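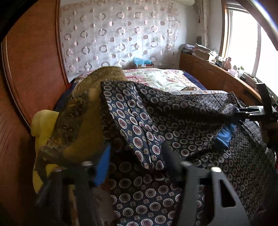

Itziar Cifuentes asked after the last update whether the dark prints should be folded or rolled, her worry being that satiny cloth slides off any pile you make. Fair point. Went with folding for now, reasons below.

Bedroom linens and fabrics, July progress, for Merkholm

Done so far: bedroom corner started. Navy medallion cloth (cream outlines, burgundy centers) is the awkward one, big and slippery, creases show right through the pattern. Lengthwise fold first, then across. Rolling took longer and the rolls came undone on the shelf.

Olive-gold piece with the floral section goes in its own stack, so does anything yellow. Sorting by color was Gonzalo's idea and it's quicker than sorting by size, which we tried for 2 afternoons and droped.

Time: around 20 minutes for a large cloth if it has to be pressed. Less if not.

Not done: labels. Ondix sent the wrong size, replacements orderd. Shelf liners also still to come.

Money: on budget except the liners, slightly over. Receipts with Olaia Herrero.

Next: finish the corner, then the 2 closets in the hall. Need a yes from you on the second set of shelves before we start those.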